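FOR IMMEDIATE RELEASE – 1st July

Rathore opens brush and paint counter in Skenville, worktable included

SKENVILLE – Rathore, the art supply shop that started in Flernen in 1932, opens its second store this morning. Doors at nine. Smaller than the Flernen shop, one floor, 860 square feet, brushes and paint up front and paper along the back wall.

Brushes are the main thing. The new store carries 846 of them across watercolor, acrylic and oil, from tiny detail rounds up to wide flats for priming canvas. Sold singly. No blister packs, no sets you have to buy to get the one size you wanted. Staff will help match a brush to the paint, and customers are welcome to bring in an old favorite to find the nearest replacment.

There is also a worktable, free to use during store hours. Pick a few brushes, lay them out, see how the handle sits in the hand before paying. Water and scrap paper provided. Oils stay at the counter, sorry.

Free sorting sessions run through the summer at the same table. Bring the jar of mixed brushes from home, tip it out, go through it. Which ones still hold a point, which ones are only good for glue, which ones want a proper wash. Sessions last an hour. Places are limited to 61 for the season, booking through Dotport, the online booking page Rathore already uses for its Flernen classes.
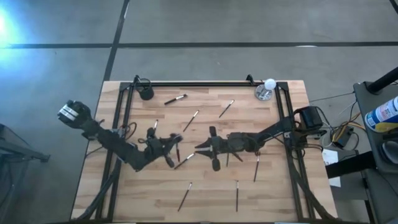
Butcher-block top, thin brushes with dark handles and short metal ferrules – the kind most people have too many of at home and never the right one. Anything left over at the end of a session can go in the swap box by the door, provided its clean. Take one, leave one. Soap for washing is on the house.

Evening classes start in September, beginners first, then a short course on brush care and storage. Prices and times to follow on Dotport. Existing Flernen loyalty cards work in both shops from today, stamps carry over, no need to swap the card.

Press visits welcome any morning this week before noon. Please email ahead, parking behind the store is tight.

Contact: Rathore press desk, Skenville store

ENDS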